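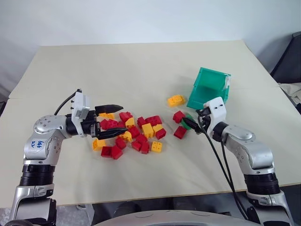 Zwischenbericht zur Zelle 2, Projekt Prullow
Stand: 3. Mai 2024
Verfasst von Saranya Raju

Sehr geehrte Frau Hayashi,

im letzten Bericht hatte ich geschrieben, dass der zweiarmige Aufbau nach dem Umzug noch nicht stabil läuft. Inzwischen sind die meisten Arbeiten an der Mechanik abgeschlossen, offen bleibt vor allem die Kalibrierung auf der rechten Seite.

Mechanik
Die weißen Kamerahalter an beiden Handgelenken sind neu montiert. Beim alten Halter links hatte sich das Gewinde gelockert, dadurch hat sich das Kamerabild im Laufe eines Tages verschoben. Kohei Ebihara hat die Schrauben mit Sicherungslack versehen und kontrolliert sie jetzt vor jeder Schicht. Die Greiferfinger wurden auf beiden Seiten getauscht. Die Beschriftung mit blauem Stift auf dem Gehäuse des linken Armes bleibt vorläufig, bis die gravierten Schilder geliefert sind.

Kabelführung
Dieser Punkt ist noch nicht zufriedenstellend. Am rechten Arm hängen zwei lange Kabel vom Handgelenk frei über die Tischkante nach unten. Bei großen Drehungen können sie an der Kante reiben. Dayana Guzmán hat bei der Firma Ditel Kabelclips angefragt, das Angebot liegt vor und beträgt 791 Euro inklusive einer Reserve für die zweite Zelle. Ich bitte um Freigabe dieses Betrages.

Kalibrierung und Probebetrieb
Als Prüfaufgabe verwenden wir weiterhin das Greifen von roten, gelben und grünen Bausteinen, mit einem grünen Kunststoffbehälter als Ablage. Der linke Arm erreicht die Sollposition mit einer Abweichung unter 2 Millimeter. Beim rechten Arm sind es 4 Millimeter, das ist für einzeln liegende Steine ausreichend, für einen dichten Haufen nicht. Wir vermuten ein Spiel im Unterarmgelenk. Emiko Sakamoto wird das Gelenk öffnen, sobald der Ersatzring von Terna eingetroffen ist.

Ausfallzeiten
Seit dem letzten Bericht stand die Zelle insgesamt 9 Stunden still, davon der größte Teil wegen der losen Halterung.

Nächste Schritte
Kabelclips montieren, rechtes Gelenk prüfen, danach beide Arme gemeinsam neu kalibrieren. Die Abnahme ist unverändert für Juli geplant. Falls der Ersatzring später kommt, melde ich mich rechtzeitig bei Ihnen.

Mit freundlichen Grüßen
Saranya Raju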